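Notes for week 6 - reading a match report with numbers in it
Sports writing and data, evening group
Notes by Kanini Mwakalinga, typed up April 23, 2023

Last time: leads and nut grafs. This week: form, samples, and why goalkeeper and striker stats get misused so much. Bring the Damgaard reader, pages on rate stats. If you missed the handout get it off Eyvindur.

1. What "form" means

Loose word. Fans use it for the last two or three games. Writers use it for whatever stretch makes the point. Pick a window and say what it is in the copy. "Two goals in five" is fine. "Struggling lately" tells the reader nothing they can check.

Window should be picked before you look at the results. Hard to do on deadline, do it anyway. If you start the count the day after a hat trick you have already decided what the story is.

Example from class, the Toline league. Striker with a great fall, quiet since December. Half the room wrote "lost his touch". Look at the shots though - same number per game, same sort of distance. Goals dried up, chances didn't. Those are two different stories and only one of them is about the player.

2. Totals and rates

Totals reward whoever plays most. Rates reward whoever played a little and got lucky. You need both, and you need minutes next to the rate.

Sillorer's keeper: 617 minutes for the season so far. Backup at Stitimau: 203. The backup has the better save percentage and three of you put him top of your list. 203 minutes is barely more than two full games. One deflection changes the whole line.

Per 90 = total divided by minutes, times 90. Write it out till you can do it in your sleep. Common slip is dividing by games, which counts a late sub the same as a full match. 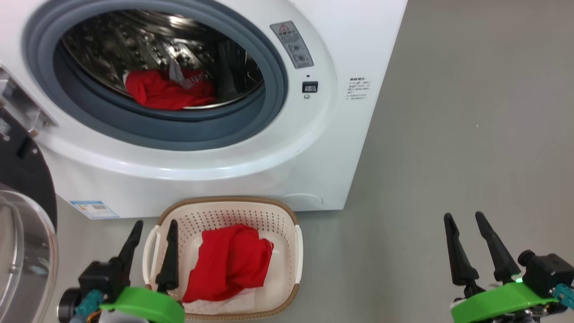

Cut-offs. Most tables set a minimum number of minutes before a player is listed. Always find out what it is. If you make your own table, print the cut-off under it. For the assignment use 361 minutes, odd number I know, it's four full games plus one minute so that anyone on exactly four drops out. Don't argue with me about it.

3. Clean sheets

Team stat that gets printed next to one person's name. Keeper can have nothing to do all afternoon and get one. Keeper can make nine saves, lose 1-0 and get nothing.

Better questions to ask:
How many shots on target did he face?
Where from?
Who was playing in front of him, and was it the same four each week?
Penalties - in or out of the count?

Last one matters more than you'd think. Sillorer gave away a run of penalties under the old coach and the keeper's numbers look awful if you leave them in. Take them out and he is middle of the pack. Say which you did.

Also opponents. A run of clean sheets against the bottom of the table is a fixture list as much as anything. Put the opponents in the sentence if there is room, there is usually room.

4. Streaks and going back to normal

Very good runs tend to be followed by ordinary ones. Same for very bad ones. New coach comes in after six losses, team wins two, everyone writes about the new coach. Might be the coach. Might be that teams who lose six in a row were a bit unlucky as well as bad.

You can't prove it either way in a 400 word report. What you can do is leave out "because". "Stitimau have won twice since the change" is true. "Stitimau have won twice because of the change" is a guess, and your editor should catch it.

Eyvindur Thoroddsen asked if this means you can never credit a coach. No. If he moved a winger to fullback and the goals came down that side, you saw it, write it. Describe the thing on the field and then give the number. Not the other way round.

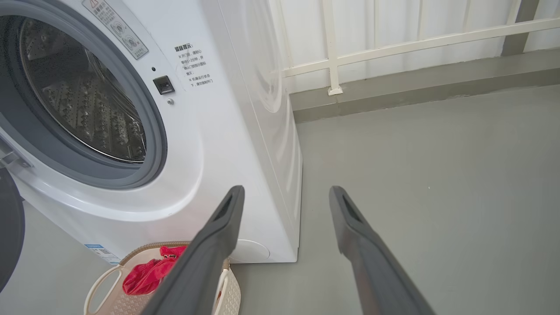 5. Prices in fantasy games

Quick one, we ran out of time. Price follows past points, with a lag. So a player's price tells you what people thought of him some weeks ago. Don't use it as evidence he is good. "Expensive for a defender" okay. "The price shows his quality" no.

Value = points per unit of price. Cheap players nearly always win this. Remember you only get eleven spots, so a bargain who scores little still takes up one of them.

6. Words to drop or define

clinical - means what? Give the shots and goals.
on fire - see streaks.
leaky - goals against over what period
big-game player - which games, and who picked them
overdue - nobody is owed a goal. Cut it every time.

Assignment

Pick one keeper or forward from the Toline tables. Around 20 lines of copy, plus a small table. State your window, your minutes and your cut-off. One quote max. No "overdue".

Then swap with the person next to you and check eachother's per 90 figures by hand. I'll mark the checking as well as the writing, so sign whichever one you checked.

Next week: league tables midseason, games in hand, home and away splits. Read the Damgaard chapter on schedules frist, the bit on postponed games can be skipped.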